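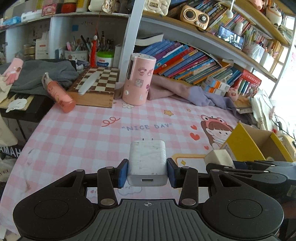
So I finally did the thing where you leave your phone in another room at night. I've been threatening to do it since at least last July, and everyone who knows me is tired of hearing about it.

Some background. I'm a bad sleeper and always have been. As a kid I used to lie there and listen to the trucks gearing down on the hill, and I knew which ones were headed for the Genden bakery because they had a particular whine to them. Then I grew up and got a phone, and the trucks were replaced by recipe videos and people arguing about gutters. I don't even have gutters. I rent the top half of a house in Plemance and the gutters are very much the landlord's department, but I could tell you a lot about leaf guards at 2 a.m.

What pushed me over was the little report the phone gives you. I picked mine up 1,862 times in one month. I looked at that number for a while and then (of course) took a screenshot of it and sent it to my sister, which counts as picking it up again. She wrote back "ok but how many were for the time." Fair question! I think a lot of them were for the time. So the first thing I needed was a clock.

Buying a clock turns out to be a whole project now. Half of them want to join your wifi. One had a sunrise lamp and a subscription, and I closed that tab pretty fast. I wanted numbers, an alarm, and a button I could hit with a flat hand. I ended up at Ekinci, the hardware store down by the bus depot that also sells soup bowls and mops, and they had one wind-up clock left on a shelf behind the mousetraps. It's green. It has two bells on top and it ticks like somebody tapping a spoon on a table.

The ticking was a problem the first few nights. I put it in a drawer, and then it sounded like somebody tapping a spoon in a drawer. I tried it under a folded sweater and then I couldn't hear the alarm and was late for work. Now it lives on the bookcase on the far side of the room, on top of a dishtowel, and I've stopped noticing the tick unless I think about it. I'm hearing it right now, thanks to this paragraph.

The phone sleeps in the kitchen. The first night I got up twice to go check on it, like it was a baby. The second night I got up once and ate some crackers while I was there. I'm not going to pretend I became a different person in a week, but somewhere in there I stopped getting up, and what I did was lie in the dark and be bored. I had forgotten about being bored in bed! My brain just wanders off and does its own errands. One night I worked out where I'd put the spare key to my bike lock (coat pocket, the coat I never wear). Another night I spent ages trying to remember all the kids in my fourth grade class and got stuck at the window row.

I've also been reading again, which sounds smug, so let me add that the book is a water-damaged mystery from the free shelf at the laundromat and it isn't very good. It's set on a cruise ship and I'm fairly sure the purser did it. I get through 6 pages or so before my eyes give up, then I have to back up two of them the next night because I don't remember a word. At this rate I'll finish around the holidays.

Things that have gone wrong: my mother called at eleven one night about a casserole dish and I didn't see it until breakfast, and she had already decided I was in a ditch. We've agreed she'll call twice in a row if it's something real, and I turned the ringer up so I'd hear it from the bedroom. She has since called twice in a row about a different casserole dish.

Also I miss my rain sounds. I used to fall asleep to one of those rain tracks, and without it I can hear my downstairs neighbor's dishwasher, which he runs at midnight every single night. It has a long sloshy part in the middle that's almost as good as rain, and then it beeps. If anybody has a fan they like that doesn't rattle, please tell me in the comments. I had a Lollotano one for years but it got a wobble and started walking itself across the floor.

I checked the report again this morning, with my coffee, standing up in the kitchen. The number's down. It's still embarrassing so I'm keeping it to myself, but my sister got a screenshot.

Next up is the laptop, which has been sneaking into bed with me on weekends. I'm giving it until I finish the cruise ship book.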